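Orkamer

Orkamer is a web-based ordering and catalog system for small manufacturers and trade suppliers. It lets a supplier publish a product catalog online, take orders from business customers, and pass those orders to stock and accounting software. The system is developed by Kello, a software company based in Gisach, and is sold by monthly subscription.

History

Kello began as a web design studio that built company sites and online stores on request. Several of its clients sold parts and cut materials to other businesses, and they had similar needs: prices that differed from customer to customer, repeat orders, and quotes that could be turned into orders without retyping. The studio first met these needs with custom code for each client. It later merged the code into one product.

The first client to use the shared version was Barbier, a supplier of shelving and shop fittings. Barbier moved its printed catalog of 2,592 items into the system over one summer and opened the new site to customers in October. The printed catalog was kept for one more season and then dropped.

Version 2 was released on April 29, 2020. It replaced the original page templates with responsive ones that adjust to phones and tablets, and it added a public programming interface.

Features

Each customer account in Orkamer has its own price list, delivery addresses and order history. Buyers can save an order as a template and send it again with changed quantities. A spending limit may be set for each buyer, and orders over the limit are held until a manager at the customer's company approves them.

Catalog entries can be typed in by hand or imported from a spreadsheet. A single import file may contain up to 1,000 rows; larger catalogs are split into several files. Items that come in many sizes are stored as one entry with a table of variants.

Product pages accept photographs, drawings and computer-rendered views. Pictures are resized on the server, and one file can be attached to any number of entries.

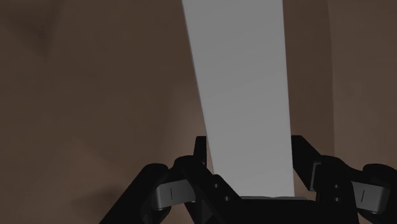 A rendered view with a light gray board and a two-fingered gripper.

Technical details

Orkamer runs on servers managed by Kello. Customers do not install any software and use the system through a web browser. Orders are exported as plain text or XML files, either on a fixed schedule or as each order is placed. Search is handled by a separate index, which is rebuilt every night and updated when an entry is edited.

Use

Kello listed 400 supplier accounts at the end of the first year of version 2 and 974 two years later. Most belonged to companies with a single warehouse. Barbier remains a customer and uses the system for all its trade orders, including those taken by phone, which its sales staff enter through the same pages.

See also

Electronic procurement
Online catalog
Product information management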